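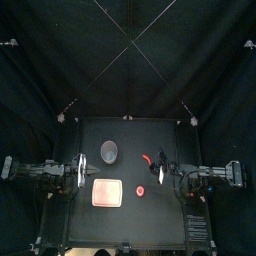
Why do old seed catalogues disagree on the shape of the same pepper?

Most of the disagreement comes from the words used for curved fruit, which the seed houses defined in different ways and sometimes left undefined.

### 3.2 Shape terms in the catalogue entries

The entries were read in full and each shape term was copied in its original spelling. Terms that differed only in spelling were merged. Terms that differed in meaning were kept apart, even where later writers have treated them as equal: "horned" and "hooked", for instance, are given as the same shape in several modern lists, but the Stakon catalogue of 1923 uses both on a single page for fruits that it sells under separate names.

Each entry was then placed in one of 4 shape classes: round, blocky, tapered and curved. The first two gave little trouble. The line between tapered and curved was harder to draw. Stakon calls a fruit curved when the tip falls clearly to one side of the stem. Bovitik has no such rule, and its entries pass from "long" to "long, bent" without comment. Where the printed text gave no help, the entry was marked as unclear and left out of the counts by class — it was still kept in the counts by seed house.

Slight curves were the main source of doubt. A slender fruit with a mild bend may be listed as straight in one catalogue and as bent in another (Figure 1). Growers in the Peltance district seem to have cared little about the difference, and their order books give length and colour only. Shape terms in those books were therefore treated as missing.
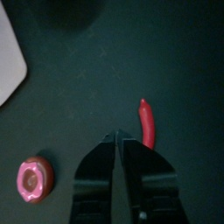
**Figure 1.** Small red elongated form with a slight curve.

Size words raised a further problem. "Small" in the Bovitik entries refers to the fruit, while in the Stakon entries it can also refer to the plant. The two senses were told apart by position: a size word placed before the colour was read as describing the fruit. This rule failed for up to 3 entries in any one catalogue, all of them in the ornamental section, and these were settled by comparison with the following year's text.

Colour terms were copied but not classed. Red is by far the most common, and the catalogues rarely state whether it means the ripe fruit or the fruit as sold. Dried stock is listed apart from seed in the Bovitik catalogue only. Its prices were excluded from the comparison in Section 4.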